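To: Members, Regional Archives and Local Studies list
From: Tülin Saraç, Collections Services, Grurness Regional Library
Date: 2018-01-25
Subject: Re: Coloured paper in community files: interleave, separate or copy?

Dear colleagues,

I write in reply to the enquiry from Amrit Lachance of the Clungate Historical Collection, the relevant part of which is quoted below for members who joined the list after the December break.

> We have accepted the records of a former neighbourhood centre, comprising
> 133 folders. A good proportion of the contents is coloured paper: handbills,
> raffle notices, minutes run off on whatever stock was in the cupboard, and
> some children's craft work. In several folders the colour has moved onto the
> sheet behind. Our policy is silent on the matter. Would members with
> similar holdings advise whether they interleave, remove the coloured items
> to separate housing, or copy and dispose? We have very limited funds and one
> staff member two days a week.
>
> Amrit Lachance
> Clungate Historical Collection

Grurness Regional Library faced the same question when it received the Turcotte Hall papers. Our practice has since been adopted as a written procedure, and I am authorised to share the substance of it with the list.

The first principle of the procedure is that original order is retained wherever possible. A bright handbill filed between two pages of minutes tells a researcher when the meeting was advertised and, on occasion, why so few people attended it. Once removed to a separate box, that relationship survives only as well as our paperwork does. We therefore interleave in the first instance and separate only where there is evidence of active transfer or where the item is oversize.

For interleaving we use an unbuffered, acid-free tissue cut to the full size of the folder. Offcuts are a false economy. A sheet that covers three-quarters of a handbill will leave the remaining quarter free to mark its neighbour, and the resulting edge is more conspicuous than an even tint would have been. Buffered tissue is kept for ordinary office papers; some dyes are sensitive to alkaline conditions, and with unidentified stock we prefer to avoid the question.

Folded items require a decision before they are interleaved. Our staff are instructed to open a fold only if the paper moves without resistance, and to leave it as found if there is any cracking along the crease. Where a fold is part of the object, as it is with craft work and with many printed programmes, it is to be left alone and supported with a loose roll of tissue. The existence of a fold, and any irregular edge, is noted on the item sheet.

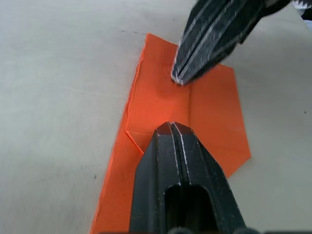 Orange paper, partially folded, left edge slightly ragged.

Light is the greater danger in our experience. Fluorescent and strongly dyed papers fade unevenly, and a folded sheet left on a reading room table will in time show a pale panel where it was uppermost. Coloured items at Grurness are now issued in a closed folder, returned to the box between consultations, and excluded from long-term display. Exhibition requests are met with a facsimile. We have had one complaint from a lender's family on this point, and the matter was resolved courteously once the policy was explained.

As to copying and disposal, I would urge caution. The Turcotte Hall papers occupy 77 boxes, and an early proposal to scan all coloured matter and discard the originals was put to our management group. It was declined. The colour of the stock proved to be the only means of dating a long run of undated notices, as the hall's secretary had changed colour with each programme season. Our scanner at that time rendered the pink and the salmon as very nearly the same shade, and the sequence would have been lost.

Items found to be transferring colour are placed in individual polyester sleeves, with a separation sheet left in the original position recording the folder number, a brief title and the new location. We required 108 sleeves for the whole of Turcotte Hall, a much smaller number than had been budgeted for. The remainder of the order has been put to use elsewhere in the collection.

On the matter of labour, I would suggest that Clungate need not treat every folder at once. Our survey was carried out box by box with a simple three-level code — stable, watch, act — pencilled on the inside flap, and only the third category was treated in the first year. A member of staff working two days a week could reasonably complete a survey of 133 folders before any materials are purchased, and the order could then be based on known quantities.

Members may also wish to know that the Steltine Public Records Centre holds a shared stock of archival tissue and will supply part reams to smaller organisations at cost. Enquiries should be directed to its front counter in the ordinary way. Organisations outside the region are asked to arrange their own freight.

I attach no template to this message, as the list software removes attachments. The item sheet and the separation sheet will be sent to any member who writes to me directly. Please state whether you prefer the A4 or the foolscap version, as a number of our older boxes still take the latter.

I should be glad to hear from any member who has had success in storing crepe paper, for which our procedure makes no provision. We hold a quantity of crepe streamers from the Turcotte Hall jubilee, presently in a lidded box on their own, and the colour has come off on everything they have touched, including the gloves.

Yours faithfully,

Tülin Saraç
Collections Services
Grurness Regional Library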